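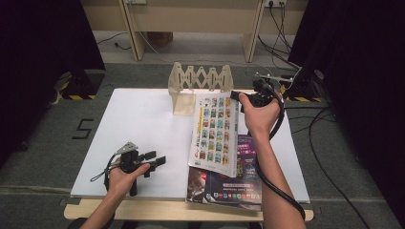 Departamento de Ciência da Informação – Área de Conservação e Documentação

Início | Disciplinas | Horários | Biblioteca | Contactos

Conservação Preventiva de Acervos Bibliográficos
Apontamentos da unidade 5: acondicionamento e manuseamento do livro encadernado
Docente responsável: Grażyna Dudek

1. Âmbito

A presente unidade trata dos danos mecânicos sofridos pelo livro durante a guarda, a consulta e o transporte interno. Os danos de origem biológica e química são objeto da unidade seguinte e não serão avaliados nesta fase.

2. A estrutura e os seus pontos frágeis

O livro encadernado comporta-se como um conjunto articulado. O peso do miolo é suportado pela costura e transmitido às pastas através dos encaixes. Num volume espesso guardado na vertical, o miolo tende a descair na parte dianteira, o que deforma a lombada e, com o tempo, rompe as guardas. A coifa superior é a zona mais exposta, por ser aí que o leitor habitualmente puxa o volume para o retirar da estante.

Nas brochuras coladas, a resistência depende quase exclusivamente do adesivo. A abertura forçada a 180 graus fratura a película de cola e solta os cadernos ou as folhas.

3. Guarda em estante

Os volumes de formato corrente guardam-se na vertical, apoiados em ambos os lados, sem compressão. Os fólios e os volumes de peso elevado guardam-se na horizontal, em pilhas de três, no máximo. Deve ser deixado espaço livre atrás dos livros para circulação do ar. Os cerra-livros de arestas finas são desaconselhados, dado que penetram entre as folhas.

4. Retirada e consulta

Para retirar um volume, recuam-se ligeiramente os dois contíguos e segura-se o livro pelo meio da lombada. Os volumes grandes exigem as duas mãos. Na mesa, a consulta faz-se com apoios de espuma ajustados ao ângulo natural de abertura. Não é permitido escrever sobre folhas pousadas no livro.

5. Estudo de caso: o fundo Tokarz

O fundo Tokarz reúne cerca de 800 volumes, o mais antigo datado de 1654. O levantamento conduzido por Hubert Jakubowski registou coifas rasgadas sobretudo nas prateleiras superiores, onde os livros se encontravam mais apertados. Os estudantes deverão ler o relatório antes da aula prática de outubro e trazer preenchida a ficha de diagnóstico (anexo 11).

Documentos relacionados
Unidade 4: Ambiente, luz e humidade relativa
Unidade 6: Agentes biológicos e químicos
Ficha de diagnóstico de encadernações
Barbara Wilczyńska: Caixas e invólucros por medida
Normas da sala de reservados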